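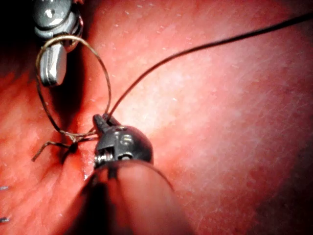 Accueil Produits Logiciels Documentation Téléchargements Support Contact

Wavuline Suture
Module de perception et de planification pour le nouage instrumental

Wavuline Suture est une bibliothèque logicielle destinée aux plateformes chirurgicales à deux bras utilisées en laboratoire. Elle reçoit le flux vidéo et les positions articulaires, maintient une estimation du fil et des instruments, puis fournit au contrôleur des trajectoires synchronisées pour les deux pinces. Le module est réservé à la recherche sur tissu d'essai et n'a pas de marquage médical.

Perception du fil

Le fil est modélisé par une courbe ouverte dont les points de contrôle sont recalculés à chaque image. Le suivi distingue quatre états : brin libre, brin saisi, boucle autour d'un mors, nœud au contact du tissu. Un changement de teinte le long du brin ne provoque pas de rupture du modèle. Les reflets sur surface humide sont masqués avant la segmentation, et les brins courts des points déjà coupés sont classés à part pour ne pas être proposés comme cibles de préhension.

Planification

Le planificateur Plovby décompose le nouage en primitives : présentation du brin, enroulement, saisie du chef court, serrage. Chaque primitive possède ses conditions d'entrée et de sortie, modifiables dans un fichier texte. Pendant l'enroulement, la distance entre le mors et le tissu est traitée comme une contrainte dure, la longueur de fil disponible comme une contrainte souple.

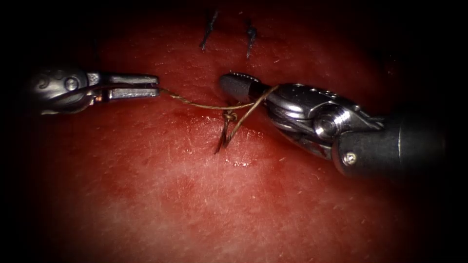 Le serrage est piloté en déplacement, avec arrêt sur tension estimée lorsque le contrôleur expose les couples articulaires. À défaut, le critère d'arrêt repose sur la géométrie de la boucle. L'opérateur peut reprendre la main entre deux primitives ; la reprise automatique exige une nouvelle estimation complète du fil.

Caractéristiques

Fréquence d'estimation : 25 Hz
Fréquence de consigne : 100 Hz
Entrées vidéo simultanées : 3 au maximum
Historique d'états conservé : environ 3000 images
Interfaces : C++ et Python
Calibration : caméra-instrument, outil Gautier inclus

Limites connues

Les croisements de fil situés dans un pli profond du tissu restent ambigus avec une seule vue. Le modèle ne simule pas la déformation du tissu sous traction. Les fils tressés effilochés demandent un réglage manuel du seuil de segmentation.

Licence

Licence par poste ou par site. L'outil de relecture Prustthorpe, qui rejoue les journaux avec superposition du modèle de fil, est fourni avec les deux formules. Mise à jour des profils d'instruments en décembre.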